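News > Security > Visits
Latest Reviews Security Opinion Forums Contact

An afternoon with the people who say they can beat the phone lockers

By Mylene Dumlao
May 17, 2020

Stilora had been asking me to visit since the winter, and I had been putting it off. The company sells a service called Jemness, which promises to get you back into a phone, tablet or laptop that somebody else has locked remotely. If you've had the message on your screen demanding money, you will know why people want such a thing. If you've been writing about security for any length of time, you will also know how many firms have claimed to offer it, and how few of them still answer the phone.

The open afternoon was held before everything shut, in the company's building at Skelau, on a business park a long walk from the railway station. I was given a badge, a bottle of water and a folder. The folder said Jemness had helped "over 3,000 customers regain control of their digital lives". I asked the man at the desk what "helped" meant. He said someone from the product side would be able to go into that.

Someone from the product side did go into it, a bit. It means 3,000 people opened a case. It includes people who were told to ring the phone maker. It includes people who remembered their own password halfway through the form. How many got back into a device they would otherwise have lost was a number the company would be "happy to follow up on". I wrote in June's diary page that I should chase them if I hadn't heard by then, and I haven't heard yet.

The talk itself lasted 20 minutes and was better than I expected. The presenter was clear that most remote lockings don't begin with anybody breaking into a big company's servers. They begin with a password used in two places. One site loses its list, somebody tries the list against email accounts, and the email account opens the rest. All true, and all things you can read for nothing. He had a good slide showing how one old shopping login led to a tablet being locked in a family kitchen. He had a less good slide with a padlock on fire.

Then came the price. Jemness costs 200 euros a year for a household, and covers five devices. For that you get a password manager, which they license from someone else, a monthly check of your email addresses against lists of leaked accounts, and a person to ring when it goes wrong. The person is what you're paying for. I asked what the person can do that I can't. The answer, once a certain amount of talk about partnerships had been cleared away, was that they know which form to fill in and will fill it in for you. They have no special route into anyone's account system. I was glad to hear it, frankly, and would have been more worried by a yes. But the folder has the phrase "direct recovery channel" in it twice, and I don't think an ordinary buyer would read that as "we fill in the form".

We were also told about Torvik, the checking tool that will be added to the service later. Torvik is supposed to notice when your account is being used oddly and freeze things before a thief can lock you out. I asked what happens when it is me being odd, on holiday, say, with a borrowed laptop. There is a code you print out and keep in a drawer. So if Torvik gets it wrong while I'm away, I'm locked out of my phone by the firm I pay to stop me being locked out of my phone, and the cure is at home in a drawer. The presenter took this with good humour and said the team was looking at it.

Between the talk and the questions we had half an hour to wander about with coffee, which was decent.
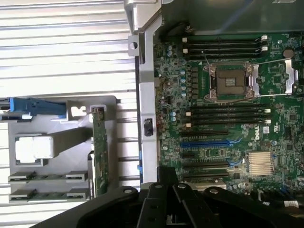
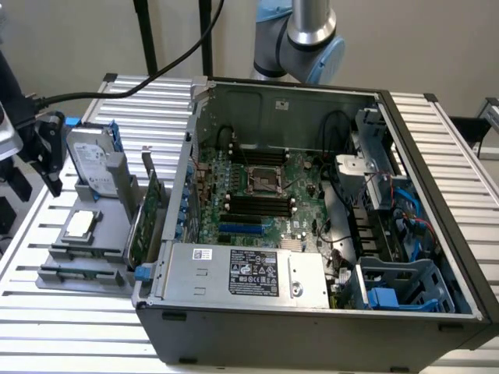 Open Dell machines on the benches, with the memory slots in view in this second one.
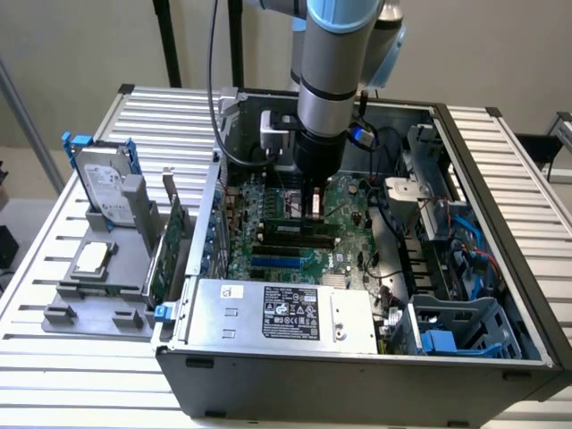 The questions were the most useful part of the day. A woman who runs a small lettings office asked whether she should pay if the message came up on her work tablet. Stilora's advice was no: keep a picture of the message, change the email password from a different machine, then go to the maker with proof of purchase. I'd agree with every word. She asked where she would find proof of purchase for something bought six years ago, and the room went rather quiet. It's the weak point in all of these stories. The makers want a receipt, people don't keep receipts, and no yearly fee will print one for you.

Somebody else asked what Stilora holds on its customers. Email addresses, device serial numbers, a phone number, and scans of receipts if you choose to upload them. Put together, that is very nearly the bundle you would need to persuade a help desk that you are someone else. I asked where it was stored and who had last tested it. Stored "in Europe", tested "regularly". I asked for the name of the tester and was offered a second folder.

I don't think these are crooks. The staff I met knew their subject and two of them stayed late to help a man who had brought in his late wife's tablet. They told him plainly that they couldn't open it and didn't try to sell him anything. I'd have liked to see that sort of plain talk in the brochure.

If you want to do the free version this weekend: turn on two-step login for your email first, before anything else. Set a passcode on the phone itself, because some of the remote locks only work on devices that haven't got one. Stop using the same password for the email and the shops. Find the receipt, photograph it and put the photo somewhere that isn't the phone.

The second folder, when I opened it on the train, was the same as the first.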